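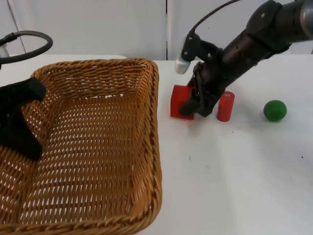 The right arm of the Coser kit at the red cube, with the red cylinder, the green ball and the wicker basket on the table.

Home | Projects | Reports | People | Contact

Living With the Coser Two-Arm Kit: A Student Report on a Rental

February 2023
By Sharon Makokha, Plondedham College

When my advisor asked whether I would like to spend my project term on a product review, I will admit that I pictured something much drier than what I got. The product was the Coser kit, a pair of tabletop robot arms that a school can rent by the term, and the question I was given was whether our department should keep paying for it. I had used a single arm in an earlier class and had never been near a two-arm setup, so in a way I was the customer the Coser leaflet seems to have in mind (a student with plenty of patience and not much background).

What you get for the money

The rental comes with both arms and their grippers, the control software, a printed manual and a support line that answers by email. The department put down a deposit of about $1,000, and the term's fee came on top of that. You supply your own table and your own things to pick up. I thought this was a little stingy at first, but I came around to it, and I'll get to why when I talk about the basket.

The manual is 29 pages long and I read all of it, some parts on the bus and some parts many more times than that. The chapters on mounting and power are lovely, with big clear drawings and a sensible order. The chapter on calibration reads as though it was written by someone else on a bad day. It sends you forward to an appendix, and the appendix sends you back. I wrote to support about it and had a friendly answer the next morning with a corrected page attached, so somebody over there knows about the trouble, and I do wish the corrected page were simply in the book.

Setting up

We had the kit in the Kuroda Room, on a white table against the wall. Mounting the arms took me an afternoon, and I was slow because I was nervous about the cables. They stand up off the grippers in big loose loops, and my first instinct was to tie them down tight. Please don't do that if you rent one of these! The wrist needs the slack, and the one time I clipped a loop too short the arm stopped with an error in the middle of a turn. Support told me to leave the loops alone and keep the space above the gripper clear, and I had no trouble with them after that.

The project, which I called Adeo for no better reason than that I needed a folder name, ran for seven weeks. The task was as plain as I could make it: pick up simple shapes from the table and put them in the basket. My main shapes were a red cube, a red cylinder and a green ball, and I chose them because they ask rather different things of a gripper. A cube gives the fingers flat faces to close on. A ball wants to leave.

How it did

The cube was the easiest by a long way. If the fingers came down square to it, the grip held nearly every time, and I could turn my attention to the path over to the basket. With the cube set close beside the basket wall the trip is short, although the arm has to lift well clear of the rim before it swings across. My early paths were too low, and I spent a good part of one evening nudging the height up bit by bit until I trusted it.

The cylinder taught me about spacing. Stood on its end near the cube, it leaves very little room for the fingers, and a gripper that is busy with one can easily bump the other. The Coser software has a setting called approach width that narrows how far the fingers open on the way down, and it helped a great deal. I only found it by clicking through the menus, and it deserves a page of its own in the manual. For a beginner I think it's the most useful thing in the whole program.

The ball was the ball. I gave it plenty of open table, off to the right, and it still rolled away from me whenever one finger touched before the others. Slowing the last part of the approach made it better, and so did coming straight down from above. I never got it to where I would leave the room while it was running, and I'd say so to anyone planning a demo for parents or visitors.

Now, the basket. I could have used a plain plastic tub, and my advisor suggested one, but I had read so many reports with plain plastic tubs. A woven wicker basket with a thick braided rim is a harder neighbor for a robot arm. The rim curves at the corners, and the weave is full of little gaps, so a careless finger could catch. I liked having something from an ordinary house on the table, and it made me plan the paths with more care than I would have otherwise.

What I would tell the department

I would rent it again, with a couple of conditions. I'd ask for the corrected calibration page before the kit arrives, and I'd set aside the first week for setup alone with no goals attached to it. The arms themselves never gave me a reason to complain. The software is plain looking and a bit gray, and once you know where things live it stays out of your way. The support people were kind to me even when my questions were silly, and a few of them were very silly indeed.

What I can't tell you is how well the two arms work together on one object. I had hoped to finish with a handover, left gripper to right gripper, and I ran out of term. Most of my sorting was done with the right arm while the left one waited on its side of the basket. If another student picks up Adeo, that is where I'd start, and my path files and notes are in the project folder for anyone who wants them. The cube files are tidy. The ball files are a mess, so write to me first.

Recent reports
Choosing a Table for Small Robot Arms
A Term With Borrowed Software
Notes on Writing a Manual People Can Follow
Project Folder Rules for New Students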